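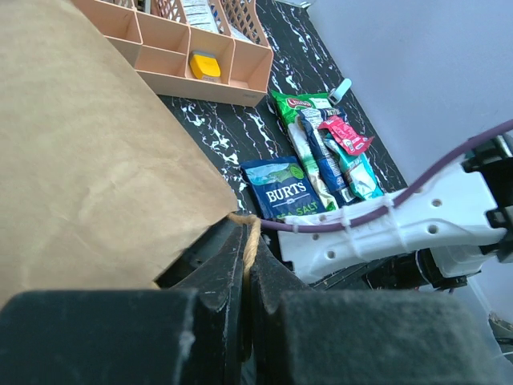
A paper bag is a container made from one or more layers of paper, folded and glued so that it can be opened, filled, carried and, in most cases, flattened again. It belongs to that small class of objects so familiar that the cleverness in them is easy to miss. Bags range from flimsy sleeves for a single roll to heavy sacks that hold cement, and they are made by the billion on machines that fold faster than the eye can follow. The type most shoppers know is the brown carrier bag with a pair of handles, and the handles alone come in a delightful variety: flat paper strips, twisted paper cord, ribbon, or a braided natural-fiber rope like the pale beige one on the large tan bag shown with this article. The rope handle is the strongest of the group and the one most likely to be saved and used again on something else.

Early history

Wrapping goods in paper is far older than the bag itself. For centuries shopkeepers rolled a sheet into a cone, twisted the point shut and poured in the sugar, tea or nails. The cone is quick, needs no glue and can be made to any size, and it survives today at market stalls selling roasted chestnuts and fried fish. Its weakness is obvious to anyone who has tried to set one down on a counter.

The first bags made in advance were cut and pasted by hand, often at home by families paid by the piece. Machines arrived in the middle of the 19th century. The earliest of them produced a simple envelope shape, closed at the bottom and open at the top, which held flat things well and round things badly. What the trade badly wanted was a bag that would stand up by itself while a clerk filled it with both hands.

The flat bottom

The answer came from folding. A tube of paper is opened at one end into a diamond, two points of the diamond are turned in toward the middle, and the overlap is pasted down. The result is a rectangular base, and it is a wonderful piece of practical geometry! American inventors worked out how to do it by machine in the years after the Civil War, and a later improvement added pleats down the sides, known as gussets. A gusseted bag lies almost perfectly flat in a stack, then opens with a snap of the wrist into a box shape with square corners. The design is still called the self-opening sack, usually shortened to SOS, and a grocery bag bought today would be perfectly understandable to a paper folder of the 1880s.

Materials

Most brown bags are made of kraft paper, from a German word meaning strength. Kraft pulping cooks wood chips in a chemical solution that dissolves the lignin holding the fibers together but leaves the fibers themselves long and tough. Long fibers tangle well, and tangled fibers are hard to tear. The familiar brown is simply the color of the unbleached pulp. White bags are made from bleached pulp and take printing more brightly, though some strength is usually given up along the way.

Paper has a grain, just as cloth and wood do. The fibers tend to line up in the direction the sheet traveled through the paper machine, and the sheet tears more easily along that line than across it. Anyone can test this at home with a spare bag and a minute of time, tearing one strip downward and another sideways. The first tear usually runs straight. The second wanders off in a curve and leaves a ragged edge.

Sack kraft, the grade used for cement, flour and animal feed, is often crimped very slightly during manufacture so that it can stretch before it breaks. A dropped sack survives by giving a little. Several thin layers also perform better than a single thick one, as each can slide against its neighbors and share the shock.

Handles

The earliest handled bags were ordinary sacks with a cord run through holes and around the bottom. The cord carried the load, and the paper only had to keep the contents from falling out. Modern handles are nearly always attached near the top, which saves cord but places far more strain on the paper, so the area is reinforced with a glued patch or a turned-over rim lined with board.

Twisted paper cord is the cheapest handle that is still comfortable in the hand. It is spun from narrow strips of kraft, and its great advantage is that the whole bag can go into paper recycling together. Flat handles are cheaper still and dig into the fingers. Rope handles, whether cotton, jute or synthetic, are generally threaded through punched holes and knotted on the inside, or fixed to the bag with a small bar. They are common on bags from clothing shops, where the bag is expected to have a life after the trip home.

The handle is also where most bags fail. Paper that will hold a steady weight for hours may rip at once when the load swings, and damp paper loses much of its strength. Cold bottles that sweat are a classic cause of disaster.

Collecting and display

Paper bags were never meant to last, and for this reason old ones can be surprisingly rare. Collectors look for shop names that have vanished, local printing styles, and the small printed marks left by bag makers along the bottom fold. Fruit bags and bakery bags from the early 20th century are especially loved for their bold two-color designs.

One of the liveliest private collections is that of Séverine Marchal, a former packaging teacher whose catalog lists 1,068 bags, 698 of them with their original handles. She began it with a single bag from Zavetti, a glove shop that had closed, and has been happily rescuing others from attics and kitchen drawers ever since. A selection went on view in June at the Etia gallery under the title "Carried Home," and the accompanying booklet was published in December 2022. It includes a splendid chapter on the Falcão coffee bags, which were lined with waxed paper and folded over twice at the top. The booklet's photographs of bottom folds, taken apart and pressed flat, are a joy for anybody who likes to see how things are made.

Storage is fairly simple. Bags keep best flat, in the dark, between sheets of acid-free tissue. Rope handles should be tucked to one side so that they do not press a groove into the paper, and metal staples are best removed before they rust.

Reuse

Few household objects have had so many second careers. Brown bags have covered schoolbooks, ripened pears, drained fried food, lined drawers and served as sewing patterns. Cut along the seam and opened out, a large bag yields a generous sheet of strong wrapping paper, often with one clean side. Puppet makers prize the small lunch bag for its bottom flap, which makes a ready-made mouth.

Worn-out bags can usually be recycled if they are clean and dry. Each trip through the pulping process shortens the fibers, so recycled bag paper is commonly mixed with a share of new pulp to bring back its strength. Plain brown bags without a plastic coating may also be torn up and added to a compost heap, where they balance out wetter kitchen scraps.

See also

Kraft process
Gusset
Paper sack
Packaging
Origami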